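What my watch knew about my long weekend

by Parvathi Nadar
March 2022

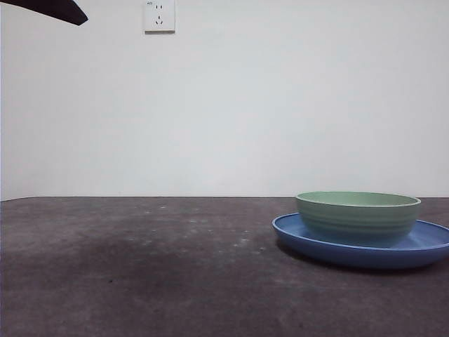 A plain white wall and its power outlet.

I was forty-one kilometres into a ride I'd been planning for most of the summer when my wrist buzzed, and I looked down expecting a congratulations of some kind. Battery low, it said. Ten minutes later I had a very expensive bracelet on.

I should explain that I am not a gadget person. I had a digital watch from the chemist until it fell in a creek, and I was perfectly happy with it (the watch, less so the creek). But my riding mate Ourania Zervas has been wearing a Trostari for years and she's infuriatingly well informed about herself. She knows how she slept. She knows what her heart was up to on the big hill behind the reservoir. I wanted a go at that, so I borrowed her old one when she upgraded, and then I talked my editor into letting me try a Meven as well, and for the whole of last month I wore one on each wrist like somebody guarding a bank.

The first thing I learned is that every watch box has a lovely big battery number on it, and that the number belongs to somebody else's life. The Meven promises 30 hours of GPS. I got 30 hours once, sitting nearly still at a cricket match with everything switched off, which I only tried out of spite. On a proper ride with the heart rate going, the map open, the screen lighting up each time I moved my hand on the bars, and my sister's messages rolling in about the dog, I got less than half of it.

So I rang Ourania and complained. She laughed for a good while and then asked me what I had the screen set to.

I had the screen set to always on! Of course I did, it looked gorgeous. I also had it asking the sky where I was every single second, and checking my blood oxygen through the night, and hunting for my phone when my phone was in a drawer. I'd gone through the setup saying yes to everything, the way you do at a buffet.

"Pick what you're going to look at afterwards," she told me. "If you never look at it, turn it off."

That has turned into my whole approach and it's saved me more charge than any of the power modes. I went through the list with a cup of tea and asked myself, of each thing, whether I'd once looked at it on purpose. Stress score, no. Blood oxygen, no. Wrist temperature, I didn't know it had that. Heart rate, yes, constantly, it's my favourite. Map, yes, but only at corners.

The map is the hungry one, by the way. I'd been leaving it up the whole ride for company. Now I keep a dull page with three numbers on it and flick across when there's a junction, and I've stopped finishing rides with a dead watch.

Then there's the GPS question, where people get surprisingly heated. Both my watches let you choose how often they take a fix. Every second gives you a beautiful track, all your wobbles included. Once a minute gives you something drawn by a toddler with a ruler. I did the same loop both ways, out past Idahosa Dairy and home along the rail trail, and on the lazy setting the watch had me swimming straight across the lake. It also shaved 6 kilometres off my day, and I was genuinely cross about it. I'd pedalled those!

For walking, though, the lazy setting is grand. I did two days on foot in the hills with it and the distance was near enough for anyone who isn't racing. I'd never use it on a twisty road ride, but for a plod with a pack and a sandwich I'd leave it on the whole time.

The other thing I hadn't thought about was where it all goes. I'd assumed the watch kept everything forever in some tiny attic. It doesn't. The old Trostari was still holding 205 activities when Ourania handed it over, and as soon as I started recording mine, her oldest ones began dropping off the end. She'd synced them years ago, thank goodness, or I'd have wiped out her first century ride with a stroll to the bakery. Sync before you lend your watch to anybody, and sync before a long trip while you're at it.

I put all of mine into Clolidska, a free training diary a friend from the bike shop suggested. It's a bit plain and the colours are awful, but it takes files from both watches without sulking, and it lets me write a note on each ride. I like the notes more than the numbers now. "Magpie," says one. "Magpie again," says the next.

Charging has become a habit, too. I used to wait for the warning, and the warning always came at bedtime. These days I put the watch on the charger while I'm in the shower and getting breakfast, and that small top-up carries me through until the next morning. The Meven gets from nearly flat to full in 47 minutes on my kitchen bench, timed against a tray of roast pumpkin. The Trostari is older and slower, and its charging clip has to be sitting exactly right or it does nothing at all. Check for the little lightning bolt before you walk away. I've been caught three times.

As for which one I'd buy, I've gone back and forth. The Meven has the nicer screen and I can read it without my glasses. The Trostari has proper buttons, and with winter gloves on, buttons win every time. I handed the Meven back last week and my left wrist feels a bit bare.

Ourania and I are having another crack at the long ride in May. I've got the screen turned down, the map tucked away and a paper cue sheet in my jersey pocket, and she's making me carry the spare cable.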